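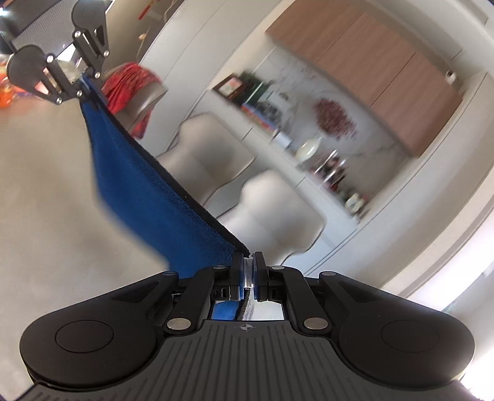
How do robots learn to hold a towel?

Picking up a towel is easy for you. For a robot it is one of the harder jobs in the house. A cup keeps its shape when you lift it, but cloth sags, folds and slides about.

Two grippers, one towel

A gripper is a robot's hand. The black ones here are held by people, so the tool can be tried out before it goes on an arm. Each has two jaws that close like a finger and thumb. The pale pads on the jaws do the holding. One gripper has a top corner of the blue towel, and the other is pinching it lower down.

Which pads work best?

Peter Beneš tests grippers at a workshop called Plornen. He wanted to compare two sorts of pad, a soft one named Larer and a firmer one named Minatine. Each sort had 70 tries at lifting the same towel by its corner. The soft pads dropped it 9 times and the firm pads dropped it 28 times.

Soft pads bend a little, so more of the pad touches the cloth. They also wear out sooner – Peter changes his after some 636 lifts.

Try it yourself

Hold a tea towel by one corner, using just your finger and thumb. Ask a friend to hold another corner in the same way. Now try to fold it in half without using any other fingers. Then put on thick gloves and do it again. Which way was quicker?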